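# Tovoreck Mining Enforcement Records

This repository holds case-level records of administrative and criminal actions against unlicensed cryptocurrency mining sites. It was compiled by Renata Retamal and Bilal Yammine for the Tovoreck project and covers 296 cases. Each case is one row in `cases.csv`. Court references, where available, are in `references.csv`.

Version date: 15 August 2022

## Contents

| Column | Description |
|---|---|
| `case_id` | Internal identifier, stable across versions |
| `action` | Fine, seizure, disconnection or prosecution |
| `units_seized` | Number of mining machines, as stated by the authority |
| `disposal` | Destroyed, auctioned, returned or unknown |
| `power_loss` | Stated value of unmetered electricity, local currency |
| `source_type` | Court record, utility notice or press report |

Press reports were accepted only where a second source confirmed the action. A case may carry up to 4 sources.
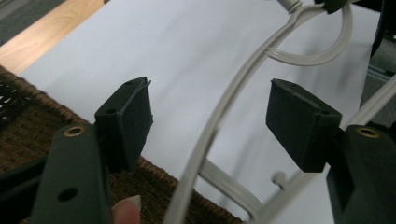

## Collection and Review

Records were gathered from public registers and entered by hand. Marichka Stelmakh reviewed every row in which `disposal` is marked as destroyed. A further 100 rows were drawn at random and checked against their sources by Deividas Toom; corrections are listed in `CHANGES.md`.

## Known Limitations

- Seizures later reversed on appeal may still appear as final.
- `power_loss` is missing for 80 cases and must not be read as zero.
- Machine models are recorded as published and have not been normalized.

Names of private individuals have been removed. Users must not attempt to restore them.

## License and Contact

The data are released under CC BY 4.0. Corrections should be filed as an issue with the `case_id` in the title. Requests for source documents are handled by Žydrūnas Rebane.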